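Skamberg Household Words – README

Skamberg is a list of words for things and work at home, collected in the town of Ivmont and in the villages near it. It has some 3000 entries. Mawuli Quaye recorded the speakers, and I (Ferdinand Aigner) typed the cards.

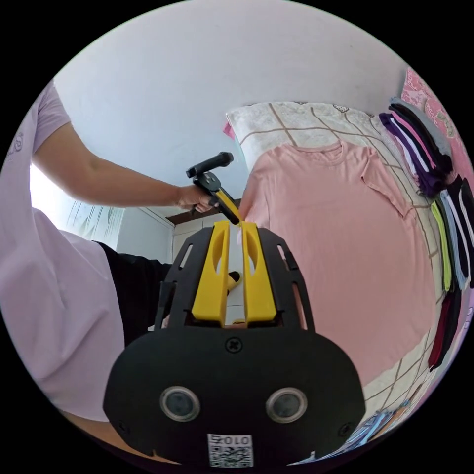

Files

words.txt – one entry per line, fields separated by tab
speakers.txt – 41 speakers, by number only

The first field is the headword, the second is the meaning in English.
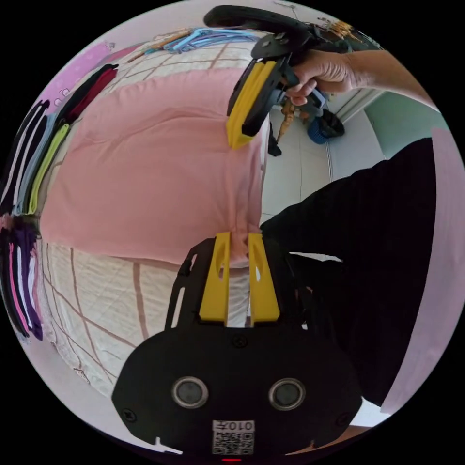
The third field is the village. If it is empty, the card did not say it – please do not guess.

Known problems

Spelling is not yet the same in all entries.
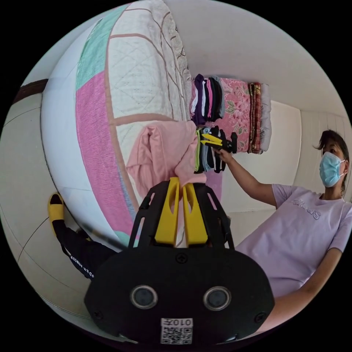 The bedding words need the most care. Older speakers use one word for sheet and for cover. A quilted mattress cover in white, pink and mint green would be under "cover, sewn" in our list, and a plain one under "sheet". Corrections are welcome until August.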